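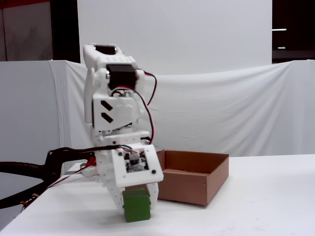

A robot arm made of 3D-printed parts holds a green cube next to a cardboard box.

How a Robot Learns by Copying

Picking up a block is easy for you. You look at it, reach out, close your fingers and lift. You probably don't remember learning how.

A robot arm has to learn every bit of that. At a small lab called Prenetari, in the town of Zurnavmont, two researchers wanted to find out how many times a robot needs to be shown a job before it can do the job alone. Their names are Elif Naz Akyol and Gülizar Polat.

The job they picked was a simple one: pick up a green cube and put it in a box.

Showing, not telling

One way to make a robot do something is to write down every move. Turn this joint a little. Lower the arm. Close the gripper. That works well if the cube is always in exactly the same spot. If the cube moves even a small distance, the gripper closes on air.

Akyol and Polat used a different method, called imitation learning. To imitate means to copy. A person steers the arm through the whole job while a computer records it. The computer saves what the cameras see, and it saves the position of every joint many times each second. One full recording is called a demonstration.

After that, the computer studies the demonstrations. It looks for a link between what the cameras saw and how the arm moved. If the cube was on the left, where did the arm go? If the cube was turned a little, what did the gripper do? The set of rules the computer works out is called a policy. You can think of it as the robot's set of habits.

What is in the arm

The joints of the arm are moved by servo motors. A servo is a motor that can turn to a certain angle and stay there. Wires bring it power and carry messages back and forth. At the end of the arm is the gripper, with two fingers. The lab named this arm Fivik. 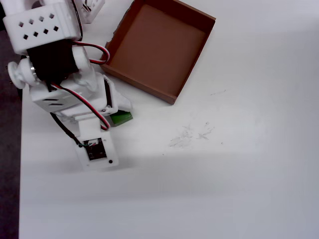
One jaw of the gripper against the green block, with the cardboard tray nearby.

The hard part is the grab

Most people guess that carrying the cube is the hardest part. For Fivik it was closing the gripper in the right place. If one finger comes down too close to the cube, it can push the cube away or land on top of it. Then the robot is looking at something it may never have seen in its demonstrations, and it doesn't know what to do next.

The researchers wanted the robot to see some of those problems. So in part of the recordings, the person steering made a small mistake on purpose and then fixed it. These are called recovery demonstrations.

What they found

The first policy learned from only 5 demonstrations. The researchers gave it 97 tries, moving the cube to a new starting spot each time. It put the cube in the box 2 times.

Next they trained a policy with many more demonstrations, but all of them were perfect. It got the cube into the box 19 times out of 97. That was better, but it still failed most of the time. When the first grab missed, the arm often went on to the box with nothing in its gripper and opened its fingers there anyway.

The third policy learned from the same number of demonstrations as the second, with recoveries mixed in. This one did the job in more than half of its tries. It still missed the cube sometimes, but after a miss it often backed up and reached again.

What they don't know yet

All of the tests used the same cube and the same table. A policy that learned with a green cube might have trouble with a red one, or with a ball. Polat plans to test other shapes in April. Akyol wants to find out if a policy trained on Fivik will work on the lab's second arm, Saraç, which has longer fingers.

Words to know

Demonstration: one recording of a person steering the robot through a job.
Gripper: the part of a robot arm that grabs things.
Imitation learning: teaching a robot by having it copy recorded examples.
Policy: what the robot uses to decide its next move.
Servo: a motor that can turn to an exact angle and hold it.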